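Wrist mount walks out of zero after a few hundred cycles

countertop_kev
Arm on our kitchen cell keeps drifting. I re-zero at 5 in the morning, and by lunch the gripper closes a hair left of where I taught it. Mount is the Rurndale plate, 600 cycles since the last strip down.

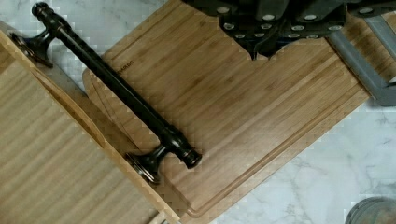
Drift shows up worst on long thin parts. I pulled the plate, cleaned it and put it back – same thing. My check now is the black bar with the two round flanges, lying across the bamboo, and I jog the fingertip to the same flange every time.

mossbucket
Cable first. Always the cable! If it tugs on the wrist you'll chase zero forever.

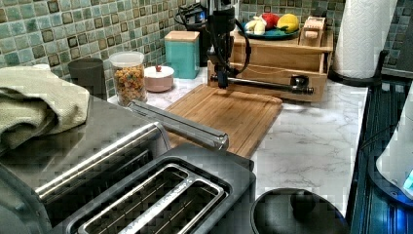

I had one do precisely this on a Tenance arm (drove me nuts) and giving it a longer loop fixed it in ten minutes.

countertop_kev
Tried more slack already, sorry. No change.
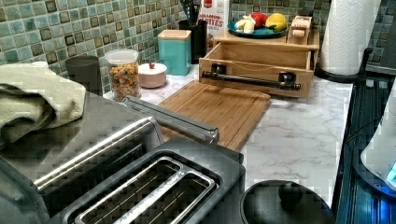
So how often should those plate bolts get re-torqued? Every 2,000 cycles if you use threadlocker, and a lot sooner if you don't.

dripline
Don't agree with mossbucket, a cable pull would come and go. Steady drift is bolts or a worn dowel pin.
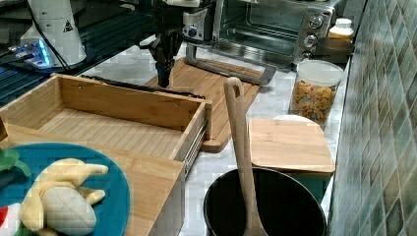 mossbucket
Fine, but swap the dowel before you touch the torque. Uvalico sells the pins in bags of 80 and they cost next to nothing.

countertop_kev
Ordering pins tonight, will report back.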